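Gustton two-drawer steel cabinet: long-term review

Posted 2019-11-17 by Tamsin Greenberg

I bought the Gustton cabinet in February to replace a particleboard unit that had swollen at the bottom and would no longer close. I do bookkeeping from a back room at home, and I need somewhere to put client folders, a label printer, two boxes of envelopes and the usual loose cables. I have used it nearly every working day since. This is what I think of it after nine months.

Short version: good steel, good slides, bad instructions, a lock I don't trust. I would buy it again at the price I paid. I would not buy it at full list.

Delivery and assembly

It came in one flat carton, very heavy for its size. The driver left it at the bottom of the porch steps and I opened it there and carried the panels in one at a time. Nothing was bent. One side panel had a scuff near the bottom, on the side that faces the wall in my room, so I let it go.

The instruction sheet is a single folded page with drawings and no words. The drawings are small, and the left and right slides look the same on paper. They are not the same. I put the first pair in backward, found that the drawer would not seat, and took it all out again. If you are building one, look at the stamped letter on the end of each slide before you do anything else. L goes left when you are facing the front. The sheet doesn't mention the letters.

The screws are decent. They go into threaded inserts, so you can take the cabinet apart later without chewing up the holes. I used my own screwdriver. The one in the bag has a short handle that turned in my fingers.

Start to finish it took me 83 minutes, and that includes undoing the slides. My neighbor Keyvan Golestani bought the same model in the spring, after looking at mine, and he was done a good deal faster. He had my note about the letters.

The body

The panels don't flex when you lean on them. With the old unit, if you pulled a loaded drawer out quickly, the whole thing would shift toward you. The Gustton stays where it is as long as you open one drawer at a time. There is an anti-tip strap in the bag and you should use it. With both drawers out and full of paper, the cabinet will tip. I tried it, holding on, before I put the strap up. The strap screws into a stud and hooks to a tab on the back.

The paint has held up well. I have a metal stapler that gets dropped on the top a lot and there are two small marks from it, neither through to the steel. Tape residue comes off with dish soap. Don't use the rough side of a sponge -- I did, once, and left a dull patch the size of a quarter that I can see when the lamp is on.

The top is useful as a surface. It is level, or it is once the feet are adjusted, and it is deep enough for the label printer plus a tray. Small things slide on it more than they would on wood. I put down a rubber shelf liner under the printer and that solved it. The liner is the cheap kind from the hardware store, cut with kitchen scissors.

The feet are plastic and screw in and out. They are fine on my floor, which is tile. Keyvan has carpet and says his sank a little the first month, and the top drawer started rolling open by itself until he raised the front feet a turn and a half.

The drawers

These are the best part. The slides are full extension, so you can get at the folders at the very back without scraping your knuckles. They run on ball bearings and they are quiet. Nine months in, they feel the same as they did the first week. The maker rates each drawer at 70 pounds. I haven't weighed what I keep in mine, but the bottom one is packed tight with paper from end to end and still moves with one hand.

There is no soft close. If you shove a drawer it will bang. My last cabinet, a Wojcik, had soft close, and for the first few weeks I kept slamming this one by accident. I stopped noticing after a while.

The bottom drawer takes hanging folders, letter size, front to back. For legal size you turn them sideways and add a crossbar, which is sold separately. I think the crossbar should be in the box. It is a strip of metal with a bend at each end.

The top drawer is shallower and has no divider. Pens and clips travel to the back every time you close it. I bought a Poditz drawer tray, the expanding one, and it fits with a little room to spare on the right side. Before that I used the lid of a shoe box, which also worked.

To take a drawer out completely, pull it all the way forward, press the black lever on the left slide down and the one on the right slide up, and keep pulling. It helps to empty it first. Putting it back is harder than taking it out. Both slides have to line up at once, and if one side misses, the bearings can pop loose. Push the inner rails all the way in before you try.

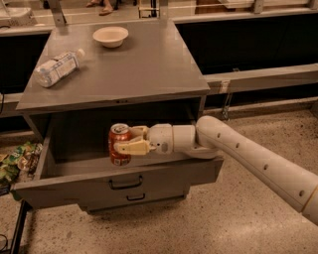 Photo: Esperanza Yazzie

The lock

One lock, top right corner, works both drawers through a bar inside. Two keys come with it. The key turns smoothly enough, but on mine the bottom drawer can be pulled open about the width of a finger when it is locked, and I think a person with a flat tool could get further. It will keep a child or a curious guest out of your papers. I would not use it for anything that matters more than that. My clients' tax forms are in a separate locked box inside the bottom drawer.

The key number is stamped on the face of the lock. Write it down anyway. I asked for a spare in the summer and customer service wanted the number, the order number and a photo of the lock. The key arrived in a plain envelope and it fit.

Noise and smell

The carton had a strong paint smell when I opened it. I left the window open for two days with the drawers out, and after that I only noticed it if I put my head near the bottom drawer. By the end of the month it was gone. If you are sensitive to that kind of thing, build it in the garage.

The side panels hum slightly when the label printer is running. The shelf liner took care of most of that too.

Compared with the others I looked at

The Telix cabinet is cheaper and looks nearly the same in a catalog. I saw one at the office of a friend, Nosipho Van der Merwe, who has had hers longer than I have had mine. The sheet metal is thinner and the slides stop short, so the last few inches of the drawer stay inside the body. For supplies that would be all right. For files it would annoy me. She has hers under a desk with a printer on it and has no complaints.

The Wojcik is a nicer object. Soft close, better lock, rounded corners, and it arrives already built. It also costs a lot more, and the one I had came from a job I left, so I never paid for it myself. If you have the money and you want a lock that locks, get that one.

What I would change

Words on the instruction sheet. The crossbar in the box. A tighter lock bar. A lip at the back of the top would be good as well, because things do roll off behind it, and with the strap attached you can't just pull the cabinet forward to get them. I have a ruler back there right now.

Who should get it

Anyone who wants plain steel storage for paper and doesn't mind putting it together. It is a good size for beside a desk. It is too tall to go under most of them, so measure first. Mine would have missed by less than an inch.

Rating: 4 out of 5

Comments

Esperanza Montoya: Thank you for the tip on the L and R slides. I had mine in wrong and was ready to send it back. Does the Poditz tray scratch the paint?

Tamsin Greenberg: Not so far. It has small felt dots on the bottom. One came off and I stuck it back on with white glue.

Esperanza Montoya: Good to know, I'll order the narrow one.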